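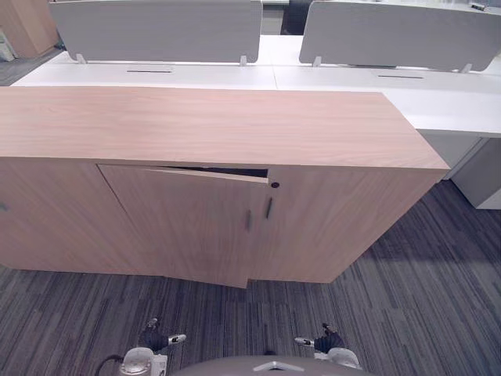
Work in this period centered on the door-state estimator for the Nadier task set. The estimator takes a single head-camera view and returns an opening angle for each hinged door within reach. Low office cabinets remain the hardest class. With two matching wood-grain doors and short dark handles, the only strong cue for a door left ajar is the narrow dark gap along its top edge, and the earlier model often read that gap as shadow. The revised model scores the top edge and the handle positions separately before combining them.

Training used 3,319 labeled views from the Skaneck and Ahn sites. Of these, 180 were held out. Median angle error on the held-out views fell to 6 degrees. Error is still high below the level of the lock, where the striped carpet produces false edges.

Status as of 7/25/25

Data labeling: complete.
Estimator, second version: complete, running at 30 Hz on the Denden controller.
Closed-loop door closing: started. No results to report.

Open items

The approach planner does not yet use the angle estimate and assumes a closed door. Integration is scheduled for August. We request that the remaining equipment funds be moved to labeling, to cover cabinets with glass and metal fronts. The total budget does not change.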